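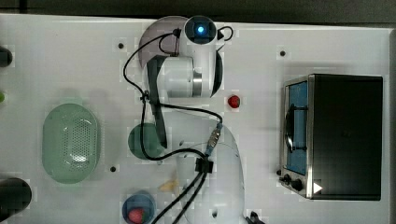
4. Setting Up the Play Kitchen Table

Before you start, read this section to the end. It is for the Jirkley table set with play food. The toaster oven is not in the Jirkley box, you must supply it yourself.

4.1 Preparing the table

1. Choose a flat table with a light top. On a white top the small pieces are easier to find again.

2. Wipe the table and let it dry fully.

3. Put the toaster oven at one side, with the knobs where an adult can reach them.

CAUTION: Keep the oven unplugged during all play. Toy food must never be heated, also not for a short moment.

4. Lay out the plates. Leave a free space between the plate and the oven, so that the oven door can open.

4.2 Laying out the food

1. Begin with the big pieces. The soft ketchup bottle can lie directly on a plate, and it is no problem if the end of it comes over the rim.

2. Put the fruits on the table next to the plate, each one alone. Do not make a pile.

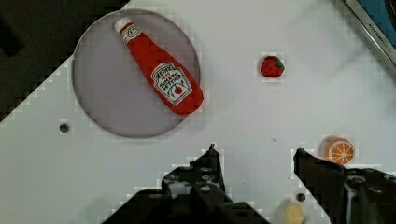 3. Keep the strawberry and the orange slice apart from each other. The strawberry is the smallest of these pieces and it goes easily under a plate - please look there first if you miss it.

NOTE: Round pieces should lie on their flat side when they have one. A piece which stands on its edge can roll to the floor.

CAUTION: Small pieces are not suitable for children who still put things in the mouth.

4.3 After use

1. Look inside the oven and take out any food.

2. Clean hard pieces with a damp cloth. Soft pieces can be washed by hand in cool water. Press the water out, do not twist them.

3. Wait until everything is dry, then put it back in the box. The plates go at the bottom and the soft pieces on top.

If a seam is open, put this piece away until it is repaired. For missing pieces write to Patricio Palma at the Zondstead office and give the number of your set.

Text revised September 30, 2019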